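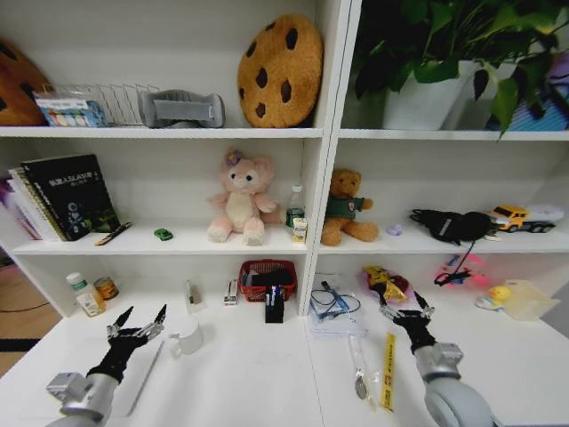
I pay for 13 apps to run a business of two people, and I think at least half of them were built for somebody else. Yara Hakim and I do bookkeeping for small shops in Pillham, and every August I sit down and go through the subscriptions. This year the total came to $1,229, and that's before the scheduling tool renews! What bugs me most is the all-in-one kind, where you get one big bare dashboard and have to decide for yourself where everything goes. Give me software that works like a white shelving unit with open cubbies, where a wire basket can sit on the same shelf as a big chocolate-chip cookie pillow and you can still find both of them.

Take Climidura. We tried it for 18 days (I kept the trial going as long as they'd let me) and I spent most of that time setting up "workspaces" for teams we don't have. It wanted a department head. It wanted an approval chain — for two people who share a desk! Yara ended up approving her own mileage under my login.

Zedholm is plainer and uglier, and I like it a lot more. You open it, you see the invoices, you send the invoices. Yes, the reports are thin, and Verbruggen does them better if you have the patience. But I'd take thin reports over another setup wizard any day of the week, and if a company with 100 employees needs more than that, fine, sell them more. Just let the rest of us skip the tour.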